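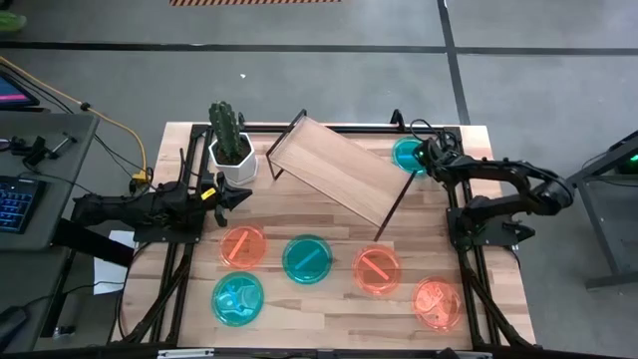

Drondik: A Shared Glossary Tool for Small Translation Teams
Student project report, Department of Computing, Gostcombe College

Summary
Drondik is a web application that allows a small group of translators to build and maintain a common glossary. It was developed over two terms as a final-year group project. The report sets out the requirements, the design of the system, the testing carried out and the work left unfinished at the time of submission.

Background
The project was proposed by Guerreiro, a translation bureau which prepares user manuals and safety leaflets for clients in farming and light industry. At the start of the project its approved terms were held in spreadsheets, one for each client, and were sent between translators by email. Differing copies were in use at the same time, and a term corrected in one file was often left unchanged in the others.

Requirements
The bureau asked for a single list of terms that could be searched by client, language and subject. It also asked that any change to an approved term should be held for review before it became visible to others. Import from existing spreadsheets was treated as essential. Machine translation was ruled out of scope at the first meeting.

Design
The application has two parts: a relational database holding terms, notes and past versions, and a browser interface through which translators search and propose changes. Each entry belongs to one client and may carry nine fields, of which only the source term, the target term and the language pair are compulsory. An earlier version allowed users to add fields of their own – this was withdrawn after it made the import routine unreliable.

Duplicate entries are found by comparing terms after capital letters, spacing and hyphens have been made uniform. The matching code was adapted from Drinberg, a text library written by a previous year's group.

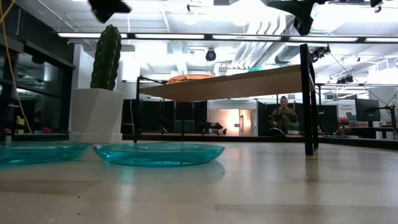

Tabletop with two teal dishes and a cactus in a white planter.

Testing
A sample of 360 terms supplied by the bureau was imported and checked by hand against the original files. The import routine flagged 70 entries as possible duplicates. Most were true duplicates; the remainder were short terms with more than one accepted meaning, chiefly names of machine parts. The review screen was found to be slow when long notes were attached to an entry, and notes are now loaded only when opened.

Outstanding work
Right-to-left scripts are stored correctly but are not yet displayed properly in the comparison view. Export is limited to plain spreadsheet files. The source code and the installation guide have been lodged with the department, and the database structure is given in Appendix B.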